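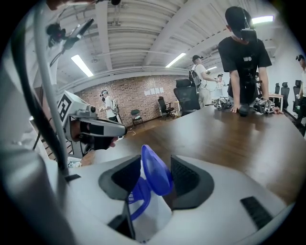 手持夹爪课程项目汇报 讲稿备注
Grora 机器人社,8月30日,Blackburn 楼报告厅
时长 20 分钟,提问另算

第1页 标题
先报项目名:Clatotier。社里平时叫它“夹爪组”,台下如果有老社员,两个名字都提一下。
说明今天讲三块:我们怎么采数据,采的过程里出了哪些问题,下学期打算怎么改。模型训练只讲一页,细节留给提问。

第2页 题目从哪里来
课程要求每组做一个双手操作任务。多数组选了遥操作,我们选了手持夹爪,人直接拿着夹爪做动作,机械臂不到场。
理由讲两点就够:社里的机械臂要排队,夹爪可以几套同时用;新社员上手快,不用先学控制软件。
这里容易讲长,控制在一分钟内。

第3页 装备
一个人一套:左右手各一只夹爪,头上戴设备,背包里放主机和电池,线从背包接到手上。
夹爪外壳上贴黑白方块标记。贴之前先用酒精擦外壳,贴完用指甲把四个角压一遍。翘角的标记会让位姿跳,这一条我们是重采了一批数据才记住的。
指垫内侧有纹路,夹薄边的塑料件比光面的稳。指垫属于耗材,磨平了就换,换完要重新标定开合。
如果有人问外壳图纸,回答:在社里共享盘,Guston 文件夹下面。

第4页 任务
塑料杯、盖子一类的轻物件。动作分三种:单手拿起放下,左手递右手,双手配合扣合。
递手最难教。新手习惯在接住之前就松开,录出来的片段里物体会掉。要求是两只夹爪同时夹住,停一下,再松先拿的那只。
讲到这里拿起讲台上的夹爪做一遍,动作放慢。讲台上那只不用通电。

第5页 现场流程
按顺序念,不展开:
开机,等头戴设备定位稳定。
夹爪全开、全闭各一次。
两只夹爪举到胸前,确认画面里能看到对方。
报任务编号,开始录。
做完把夹爪放回桌面,停录。
每人连续做 40 条休息一次。刚开始没有这个规定,后半段的动作明显变快变糊,筛掉很多。休息时背包要卸下来,光坐着不算休息。

第6页 数据量
一共录了超过 2200 条。这个数是停录时的总数,没有扣掉筛选掉的部分,讲的时候要说清楚。
筛选由 2 个人分别看,意见不一样的那条直接不要。有人会觉得浪费,我们的看法是吵一条片段的时间够再录好几条。

第7页 问题一:线
线缆是返工最多的地方。背包到手的线留短了,手臂伸直会拽接头;留长了,会挂椅背和桌角。
现在的做法是沿肩带固定一段,手肘弯曲时量长度,再放出一拳的余量。接头处用魔术贴,不用扎带,扎带每次都要剪。
开录前把附近的椅子推开。这一句写进了流程单,但还是有人忘。

第8页 问题二:反光和灯
亮面桌子会把顶灯反上来,标记正好落在反光里时检测会断。试过铺布,布会跟着物体走,又撤了。后来改成换站位,让反光避开手的工作区域,效果够用。
透明和半透明的物件,轮廓在亮背景前不好认。训练集里保留了这类片段,没有删。

第9页 问题三:几个人同时采
一间屋子里几个人同时录,省时间,也带来干扰。别人走进背景没有关系,两个人的夹爪伸进同一块桌面就不行,标记会串。
标记编号要登记,借出去的夹爪还回来先核对编号。有一次两套夹爪贴了同号标记,一个下午的数据分不清左右,全部作废。
这一段可以慢一点讲,听的人里有下学期要接手的社员。

第10页 训练结果
只放一张表。单手任务能用,递手任务时好时坏,扣合任务还不行。照实说。
扣合不行的原因目前有两个猜测:指尖受力没有记录;扣合瞬间物体被指垫挡住。两个都没有验证,不要讲成结论。
如果被问到和遥操作组比谁好,回答任务不同,没有做过对比。

第11页 下学期
12月前完成三件事:
夹爪加一个力传感器,先只加右手。
把流程单改成一页,贴在采集室墙上。现在分几张纸,换人的时候总有一张没看。
做一个自动检查标记的小程序,录完当场提示断了多久。
缺人的岗位是装配和数据筛选。不要求会编程,要求能固定时间来。

第12页 提问
可能的问题:
眼镜能不能戴?小框的可以,先试戴头戴设备再决定。
左撇子怎么办?任务里左右手角色可以对调,录的时候在编号后面加字母 L。
夹爪重不重?连续做会酸,所以有休息规定。
数据公开吗?暂时只在社内用,出镜的人都签过同意书,公开要重新征求。

散场后
讲台上的夹爪收回箱子,指垫朝里。背包电池取出来单独放。报名表留在门口,收齐后拍照传群里。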